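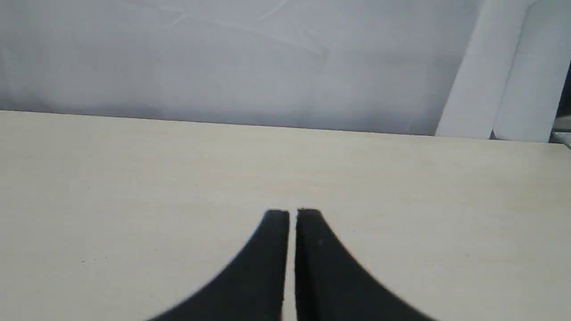
How to keep a play-by-play log for a school or club American football match

A play-by-play log is a written record of every down, in order, from the opening kick-off to the final whistle. Match reports, season statistics and disputes over yardage are all settled from it. This page sets out the method used for fixtures in the Iltness league. It assumes a pitch marked in yards and four quarters of 12 minutes each. If your competition plays different quarters, change the clock entries and leave the rest as it is.

What you need

A ruled pad or a printed log sheet, landscape, one line per play.
Two pencils and a rubber. Ink runs in the rain.
A roster for each side, with shirt numbers in ascending order.
A clipboard with a clear cover.
Binoculars, if you are placed behind the end zone or on a low stand.

A spotter is useful but not required. The spotter calls shirt numbers and the logger writes. Do not swap jobs in the middle of a quarter.

Step 1. Set up the sheet

Rule eight columns: quarter, clock, team in possession, down, distance, ball position, play, result. Keep the first six narrow. Head each sheet with the two team names and a sheet number. Number the sheets before kick-off, as loose pages get out of order quickly in wind.

Give each team a single letter. For Clata against Prundberg, use C and P. Where both names start with the same letter, use H and V for home and visitors.

Step 2. Fix the notation for ball position

Write the letter of the side whose half the ball is in, then the yard line. C35 is the Clata 35-yard line. The halfway line is written as 50 with no letter. Always log the position before the snap. The position after the play goes on the next line, so each entry checks the one above it.

Step 3. Log the play

Use short codes:

R – run
P – pass, complete
PX – pass, incomplete
INT – pass, intercepted
S – sack
K – kick-off
PT – punt
FG – field goal attempt
FUM – fumble, followed by the letter of the side that recovers

Put shirt numbers after the code. A complete pass from number 12 to number 72 is written P 12-72. (Number 72 is normally a lineman, so check whether he reported as eligible before you commit the entry.) A run takes one number only.

Step 4. Log the result

Write the gain or loss in whole yards, with a plus or minus sign. Work it out from the two ball positions and do not estimate it by eye. From C35 to C41 is +6. When the play crosses halfway, add the two parts: from C44 to P48 is 6 yards up to halfway and 2 beyond, so +8.

A sack is a loss of yardage, logged from the previous spot to the place where the quarterback went down. Whether it counts against rushing or passing depends on the competition. Iltness charges it to rushing. Log it as S in either case and sort it out in the totals.

Step 5. Penalties

Give every accepted penalty its own line. Enter the side penalised, the offence, the yards and the new position. If the down is replayed, strike a single line through the result of the play but leave it readable. Declined penalties go in the margin as DEC with the offence. Offsetting penalties are written OFF and the down is repeated.

Do not log a penalty when the flag is thrown. Wait for the referee's announcement or signal.

Step 6. Scores and the clock

Box every scoring play and write the running score beside it, home side first. Log the clock at each change of possession, each score and each time-out. Logging it on every play is possible, but a single logger will fall behind. Write time as minutes and seconds remaining, so 11:29 is entered as 1129 with no colon.

Step 7. Check at half-time

Add up the gains for each possession and compare the total with the difference between the first and last ball positions. Penalty yards must be added in. If the figures do not agree, the fault is usually a missed sign or a ball position written in the wrong half. Correct it before the third quarter starts – it is much harder to trace afterwards.

Step 8. After the match

Copy the log the same day. Send one copy to the fixtures secretary and keep the original pencil sheets until the season's figures are closed. For Iltness sides that is the end of October. Kamel and Prundberg both store theirs in one ring binder per season, sorted by fixture.

Page last revised August 20, 2023.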